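Crank bed at home: where to keep the remote, and how to make the sheets stay flat?
Posted by Prinosness, July 8, 2022

Hello everybody. Since February we have a hospital bed in the room of my father. It has a crank at the foot, and he also keeps a handset on the blanket. I have two problems. First, when I raise the head part, the sheet and the blanket go together in folds toward the middle. Second, the handset slides under the pillow at night and he cannot find it. I am making the bed again 3 times in a day and my back is hurting. The mattress is new and a little slippery. The training bed in the care course where I go has the same trouble.
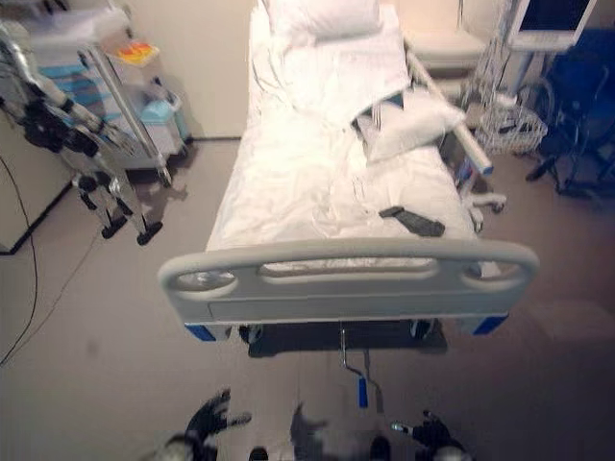
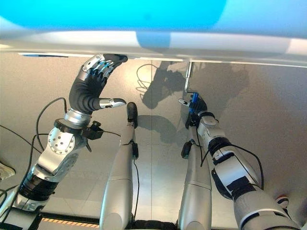
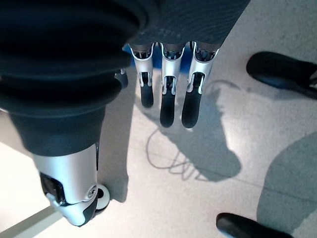
Is there some special sheet I should buy, or do I only make it wrong?

Nalo
Please first lower the bed flat with the crank before you make it. Many people make the bed with the head raised, and then the sheet is too short on one end. Pull the bottom sheet from the head side and tuck it deep, 40 cm if you have so much cloth. Leave the blanket free at the feet, so he can move the toes. After cranking, fold the handle back under if your model permits it. I have hit my shin on it many times.

Ó Flaithearta
Buy fitted sheet. Problem finished.

Dornitz
A fitted sheet helps, but measure the thickness of the mattress first, mine was too small and jumped off the corners. For the handset I sewed a small pocket from an old towel and tied it on the side rail with two ribbons. It is not beautiful but it holds. Ask your father which hand he prefers before you tie it.

Contact | Copyright | Back to top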